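To: home-automation list
Subject: Re: Re: are we there yet with kitchen arms?

Someone on the list wrote:

> I sat through the Flakanari talk in January and came away convinced.
> They say 34 kitchen chores are "solved or close to it," with tea
> service near the top. Why would anyone still pay for the Hemmin
> dishwasher loader when one arm can do the lot?

"Solved or close to it" is carrying a lot of weight there. I've been reading the Sallell write-up, the one with 3,497 logged attempts at small table jobs, and it didn't leave me convinced of anything. Look at what the job is.
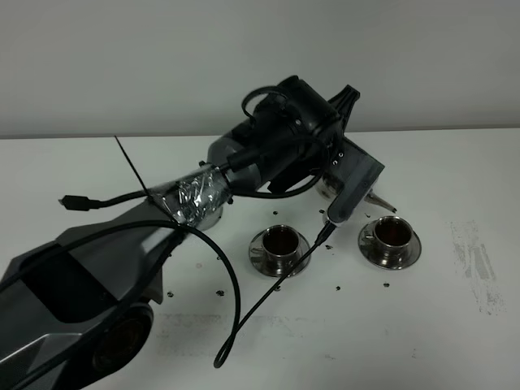 1. The job is small

A couple of steel cups on saucers, on a bare white table against a bare wall. My kitchen has never looked like that. There's no toaster in the way and no mail. The liquid is the hard part, and "attempt" in their tables can mean anything from a nudge to a full pour. I couldn't find a definition.

2. The hardware is not a product

Tape on the joint, cables looping all over the arm. Fine for a lab, and I've built uglier. But a cable dragging near a full cup is a spill in my house. 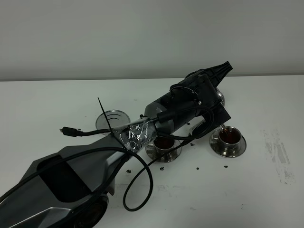
The write-up also skips cleanup. Somebody has to wipe the crumbs off that table, and I'd like to know if that counts as one of the 34. I asked Brullov's support desk the same thing about their counter robot and got a brochure back.

As for pouring, a steel pot with a thin curved spout and a loop handle is easy for a person and miserable for two stiff fingers. You have to tip it and stop at the right moment.

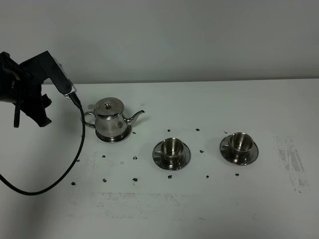
The Hemmin loader does one dull thing, and I can buy it. Until somebody shows me 100 pours in a row, unedited, in a kitchen with a kid in it, I'm keeping my money. If the Flakanari people have that video, please post the link.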